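Riltonance Salad Spinner, the big one: a long review from someone who eats a lot of lettuce

I have now owned four salad spinners in my adult life, and I want to talk about the fourth one, because I love it and I have been boring my family with it since October.

Some background. We grow most of our greens. My wife Gunvor Moen (she kept her name, I kept mine, the dog has both) put in two raised beds the year we moved, then two more, and now from spring until the hard frosts there is a steady flow of lettuce, arugula, chard, mustard and a frilly purple thing that came up from a seed mix and never left. All of it arrives in the kitchen full of dirt. Garden greens aren't like bagged greens. They carry soil in the folds, and slugs, and once a very small and very angry beetle. You have to wash them two or three times, and then you have to get them dry or the dressing slides right off and you end up with a puddle.

So a spinner matters in our house! I know people who dry their greens by rolling them up in a dish towel, and my mother used to put hers in a pillowcase and go out on the porch and swing it. Both work. But we do this every day, sometimes twice, and I'd run out of towels. 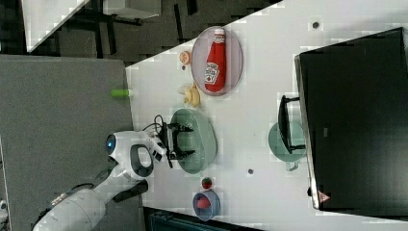

My first spinner had a pull cord, like a lawn mower. It was great for one summer and then the cord started coming back slower and slower until it hung out of the lid like a tongue. The second had a crank on top and would walk across the counter unless you leaned on it. The third was a Westerberg with a pump knob, a good one, and it gave us years of service until the lid cracked when I dropped it on the stairs. (I was carrying it down to the basement fridge. Don't ask me why I was taking a spinner full of kale to the basement in socks.)

I went looking for another Westerberg and found they had changed the lid. My neighbor Gillespie Nisbet, who cooks for his whole church twice a month, told me to try the Riltonance. He has had his for two years and runs it hard. I borrowed it for a weekend, gave it back, and ordered one that night.

What you get

The large model comes in three parts: an outer bowl, an inner basket, and a lid with a lever. There is a smaller size too, and I'd skip it unless you live alone. The large one holds a full head of romaine, torn up, with room for it to move. Mine weighs 867 grams on the kitchen scale with nothing in it, which is light enough to carry with one hand and heavy enough to stay where you put it.

The outer bowl is clear and plain enough to go on the table as a serving bowl, and we do use it that way. The basket has long slots running up the sides in place of the little round holes I was used to. I was skeptical of that because I figured the small leaves would push through. A few arugula leaves do end up in the water, but far fewer than I expected, and the slots are much easier to clean. No more poking at tiny holes with a toothpick to get the parsley out.

The lever

I could write a whole page about the lever, so bear with me. It folds flat when you aren't using it and clicks up when you push a tab on the side. You press it down with your palm and the basket takes off. It's fast! Ten presses gets a batch of lettuce dry enough for dressing, and I give kale 16 or 17 because the curly kinds hang on to water like a sponge. The motion is a straight push down, so there's no twisting, and my wrists, which have complained since my thirties, have had nothing to say about it.

Gunvor's aunt, Gudrun Haugen, is in her eighties and has arthritis in both hands. She stayed with us for two weeks and took over salad duty on the second day. She used the heel of her hand on the lever and then, when she got tired, her forearm. She could never manage the knob on the old one. When she went home she took the brand name with her on the back of an envelope.

There's a brake too, a button next to the lever. You press it and the basket stops in a second or so, with a nice soft whirr. My old one had no brake and I used to stand there waiting with my hand on the lid like I was calming a horse.

Washing in it

The way I do it now is to put the basket in the bowl, fill it with cold water, drop in the greens and swish them around with my hand. Then I leave them alone for a few minutes so the grit can settle. Lift the basket, dump the water, do it again. If there's still sand in the bottom of the bowl I go a third time. Lift out, empty, lid on, spin.

The clear bowl turns out to be a big help with this, because you can see the dirt. With an opaque bowl I was always guessing, and I guessed wrong often enough that we had some crunchy salads.

A couple of things I've learned by doing them badly:

Don't fill it past two thirds. It will spin when it's packed full, but the leaves in the middle stay wet and the ones on the outside get bruised.

Empty the water halfway through. A big wet batch throws off a surprising amount, and once the level comes up to the basket you're just stirring.

Put the heavy stuff in evenly. If all the chard stems are on one side it wobbles and makes a noise like a bus.
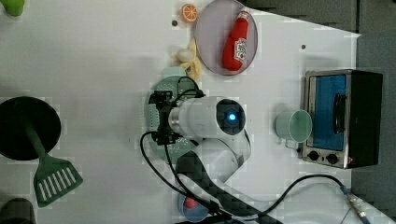

Other things I've put in it

Herbs, obviously. Cilantro and parsley come out beautifully and then last more than a week in the fridge wrapped in a paper towel. Dill is fine if you're gentle.

Berries, with a folded cloth in the basket and three slow presses. I tried this with strawberries and it worked so well that I tried raspberries, and I'd like to tell you that worked too. It made a very nice sauce.

Shredded potatoes for hash browns! This was Gillespie's idea and it has changed our breakfasts. Rinse the shreds until the water is clear, spin them hard, then turn them out on a towel for one last squeeze. They brown so much better. Same with grated zucchini if you salt it first and let it sit.

Canned chickpeas, before roasting. Cooked pasta for pasta salad, once it has cooled down. Capers, no, they fly through the slots.

My friend Rongrong Shao washes her hand-knit socks in the sink and spins them in a salad spinner she keeps just for that. I haven't gone that far but I've thought about it.

What I don't love

The lid. It works perfectly well but it's thick, and water gets inside. There's a seam around the rim, and after a wash you'll hear it sloshing in there. You can pop the lid apart with a thumbnail and let it drain, and the booklet tells you to do this once a month. I do it every week and it's a nuisance. I wish they'd left a drain hole.

It's also big. I mean, I bought the large one, so I can hardly complain, but measure your cabinet first. Ours lives on top of the fridge with the colander sitting inside it. The lever does fold down, so at least you can stack something flat on the lid.

The rubber ring on the bottom of the bowl comes off in the dishwasher. The first time, I found it wrapped around the spray arm. Now I pull it off and wash it by hand. The bowl and basket have been through the dishwasher more times than I could tell you and they're still clear, with no cloudiness so far. I keep the lid out of there.

And it isn't cheap. You can buy a perfectly usable crank spinner for less than half of what this costs, and if you make salad once a week I'd say get that one and spend the difference on good olive oil.

Compared with the Omance

My sister-in-law, Sigrun Nordin, has the Omance, which is the other one people tend to mention, so we did a side by side at her place over a long lunch. We split one enormous bag of spinach between the two.

The Omance has a knob you pump from the top. It's a little quieter and it's the prettier object, with a metal bowl that would look good on any table. Its basket is deeper and narrower, though, and the spinach packed down at the bottom. After ten pumps on each, we laid the leaves out on paper towels, and hers left big wet patches where mine left freckles. She gave it another round and they came out even. So it gets there, it just takes longer. You also can't see through the metal to check for grit.

Sigrun still likes hers better, for the record. She thinks my lever looks like something off a tire jack.

Repairs and parts

Riltonance sells the lever, the basket and the rubber ring separately. I wrote to ask about the gasket inside the lid, which isn't listed, and a person wrote back the next morning and said they'd send one if mine ever went. I haven't needed it. After the Westerberg business with the lid, I was pleased to hear it.

Who should get one

If you garden, or get a farm box, or cook for more than three people, I think you'd be very happy with the large one. If your hands hurt, I'd put it at the top of the list whatever you cook. For one person and the occasional bag of baby spinach, the towel is fine, and so is my mother's pillowcase if you have a porch.

Mine is drying on the rack right now. There's a row of mustard greens out there that needs picking before it bolts, so I'd better put it back together.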